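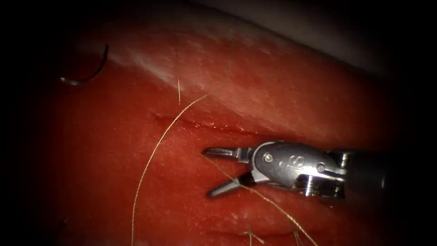
Needle driver or grasper over a red suture pad, with the curved needle at upper left and tan thread across the pad.

Suturing practice hours at Murketcombe go up in June. The skills room will open at 6 in the morning, and each trainee can book two slots a week in place of one. Padmavathi Achari is keeping the sign-up sheet.

The new pads have arrived from Jernham, 112 of them, and should last through the fall. Please use both sides of a pad before you ask for another. Old pads go in the gray bin by the door, and needles go in the sharps box every time, even the bent ones. 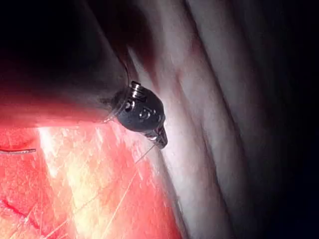 Thread handling is what most trainees asked for help with in the spring survey, so Angus Rennie will spend his first session on it. Pale thread is hard to follow on a wet-looking red surface, especially where the light bounces back, and a strand running down from the jaws can cross others that were left lying there. Angus wants everyone to clear loose ends before starting a new stitch. He also asks that you cut thread to 9 inches until your knots hold.

Questions about slots go to Padmavathi. Anikó Major has the key to the supply cabinet.

Last updated: June

We use cookies to remember your newsletter settings. Accept | Manage preferences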